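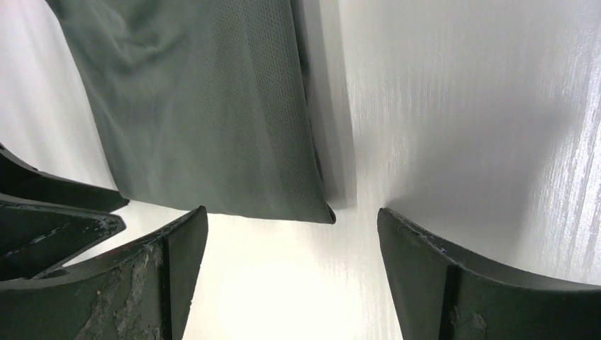

Solís workroom, hanging and folding
Posted 30 October 2018

The Solís workroom handles shirts, cloths and table linen for the two guest houses on the hill and for the Grillura dining room. Everything comes in by the back door, gets sorted, hung, pressed and folded, and goes out again in the van. Captions are by Macario Valdovinos, with notes on fabrics from Irja Niskanen.

Hanging area
Gray and green pieces are kept apart from whites. The darker dyes from the old Wedik stock can still mark a white tablecloth if the two are left touching overnight. A piece hangs by its top edge and is left to drop straight before anyone presses it.

White panels
White panels with a faint wood grain are used in the room. They wipe down with a damp cloth. Irja asked for white so that stains and loose threads would be easier to find.

Sorting
Shirts go to the left and flat pieces to the right. Cloths that could be either kitchen or dining go in the middle until someone has checked the hem. Dining cloths have a double hem, kitchen cloths a single one.

Folding
A full day brings up to 200 pieces. Shirts are folded in thirds with the collar up. Napkins are folded in quarters and tied in bundles with cotton tape. We stopped using rubber bands after they left marks on the linen.

Repairs
Buttons, loose hems and small tears are done by hand on the same day if possible. Larger tears wait for Irja. A shirt with a worn collar is cut down for cleaning cloths.

Labels
Each guest house room has a number sewn into its linen in red thread. The highest number is 136, although there are nowhere near that many rooms. The numbering was taken over from the previous owners and nobody wanted to unpick it.

The building
The stone over the back door is dated 1835. The room was a feed store before it was a workroom, and the floor slopes toward the yard. The folding table has 2 short legs and 2 long ones to make up for it.

More pictures will be added in November, when the Zamby curtains come in for cleaning. Those are heavy and need the whole rail.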